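Play and Learning Materials
Session 4 handout: construction sets, loose parts and the mat

Please read this before Wednesday if you can, and bring it with you, as we shall be scribbling on it. For those who missed last time, we finished with wooden blocks and had a long and rather happy argument about whether a tower is ever really "finished". Bohdana Dovhaniuk has kindly typed up the points from the board, so do ask her for a copy.

We move on now to sets that join together, by which I mean nuts, bolts, strips and link plates, in the chunky plastic sizes made for small hands. I am very fond of these. They ask a child to do two quite different jobs, holding one thing still and turning another, and anyone who has watched a four-year-old put a nut on a bolt for the first time will know how much concentration goes into it (the tongue usually comes out as well).

Setting out

Start with the mat. A plain one in a dull colour does the job beautifully, as bright pieces show up well against it and the edge gives children a gentle idea of where the pieces live. Tip out a modest number. The big Skurthorpe tub in the store cupboard holds 200 pieces, and I have seen the whole lot poured out in one go, after which the children mostly stirred it. A small handful per child is plenty to begin with, and you can always add more.

Spread them so that each piece can be seen and picked up by itself — heaps are lovely for digging in, but they hide the small nuts.
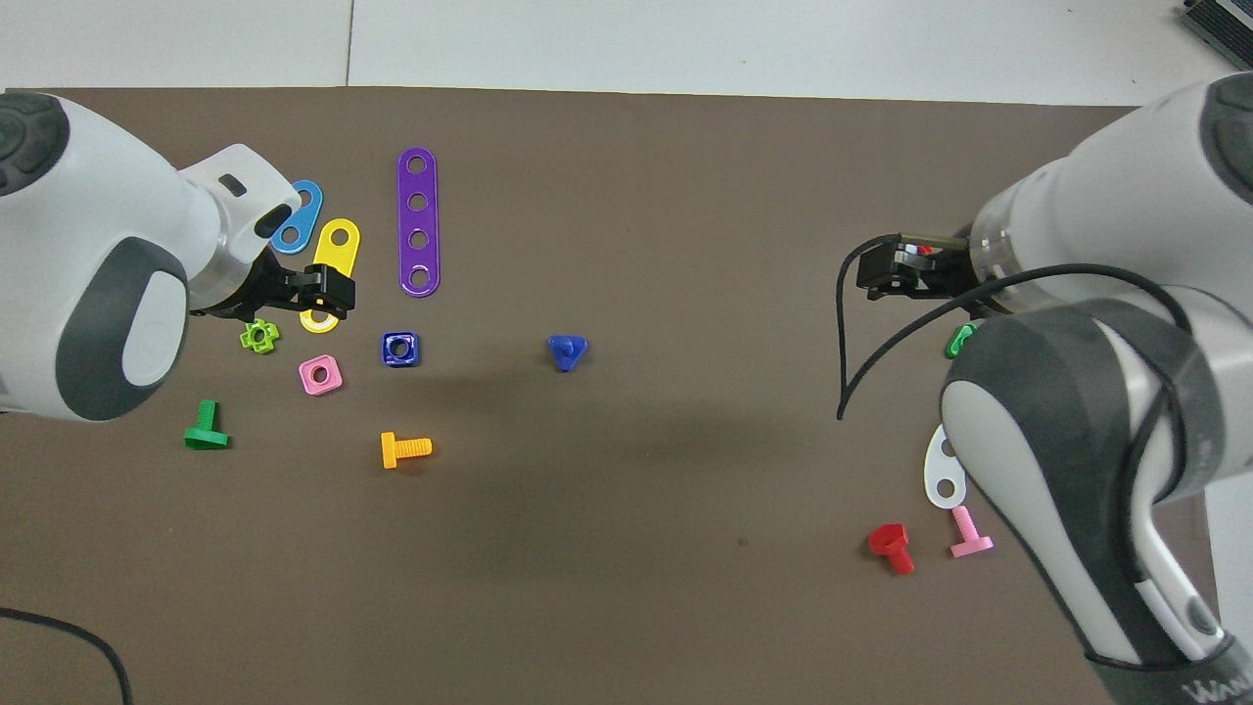

Fig. 1. Bolts, nuts, link plates and a purple strip with four holes, spread out on a brown mat.

Words to use while you play

Try to name the part as well as the colour. "Pass me the blue one" is no help when there are two blue things within reach, and it wastes a good chance to say "link plate" or "square nut". Children enjoy proper words. Shape, colour and job are three separate ideas, and a nut may be square, triangular, six-sided or shaped like a cross and still be a nut, because of the hole through the middle. That is quite a grown-up thought, so don't rush it.

Sorting

Let the children choose the rule. Some will sort by colour straight away, others by shape, and now and then somebody sorts by "ones I like", which I would leave well alone. Once they have settled, ask whether there is another way of doing it. Strips are useful at this point, as a curved strip and a straight one look very different but both have a row of holes, and a bolt doesn't mind which it goes through.

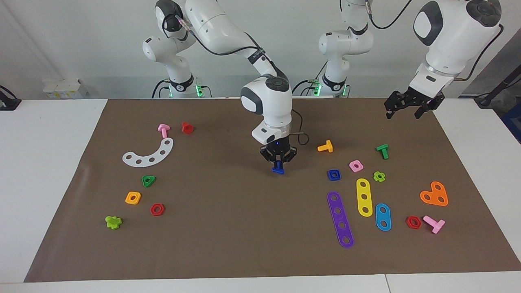
Tayla Pryor wrote on last term's copy of this handout that her group got much further once she stopped correcting the colours and simply asked, "What will this one fit?" She would move the sorting to after the building, so that it becomes part of tidying up.

I have tried it her way since and I think there is a lot in it. Do try both and tell us how you got on.

For next time

Read pages 17 to 24 of the Cuadros booklet. Choose one nut and one bolt from the tub, and write half a page on everything a child might find out from them. Spare mats are on the bottom shelf, under the paints.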